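Foveo > Who we are > Our story

Hi, I'm Yareli Hinojosa, and I started Foveo because I hate clearing the table. Can a machine do it for you yet? Well -- sort of! We try our kitchen chores in simulation first, 142 of them so far, and the easy-looking ones are the worst. Wiping is coming along nicely. Fruit is still a pain (don't get me started on grapes), and I wouldn't trust our hands with my good dishes. 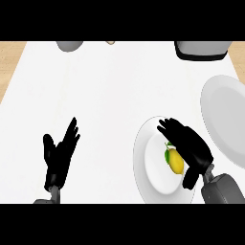

Lemon on a plate, two robot hands, in simulation.

Got a chore you'd love to hand off? Write and tell me -- I read them all.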